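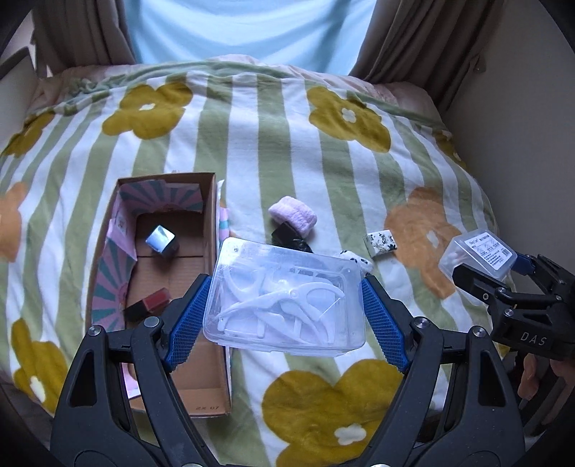

Nirnwood releases Sona 2 for two-handed grasp planning

July 7, 2024

Software company Nirnwood has released the second version of Sona, its planning tool for grippers that work in pairs. The update is available now to existing licence holders, and new users can apply for a trial through the company's website.

The main change is in how Sona handles two grippers that share a small work area. The first version planned each one separately and then checked the two paths for collisions. Sona 2 plans both together, so one gripper can keep hold of an item while the other moves in beside it.

Nirnwood has also rewritten the part of the software that finds object edges. Clear plastic was the most common complaint from users of the first version. Containers with see-through walls were often missed, or the software picked up the contents and ignored the box around them. Patterned fabric behind an item caused similar trouble.

The new edge model was trained on 405 recorded sessions using hand-held grippers and ordinary household goods, including dental floss picks in a clear container, small printed boxes and soft fabric items. Another 63 sessions were kept aside for testing.

In the company's own tests, Sona 2 produced a usable grasp on clear containers in 296 trials out of 405. Nirnwood said results were weaker when two clear items overlapped, and that work on this is continuing.

Trirnimell, which makes packing equipment, has been using a pre-release copy. Haslinger will add support for Sona 2 to its controllers in December. Until then, Haslinger users will need to export plans by hand.

Plans saved in the first version will open in Sona 2, but custom colour labels will have to be set up again.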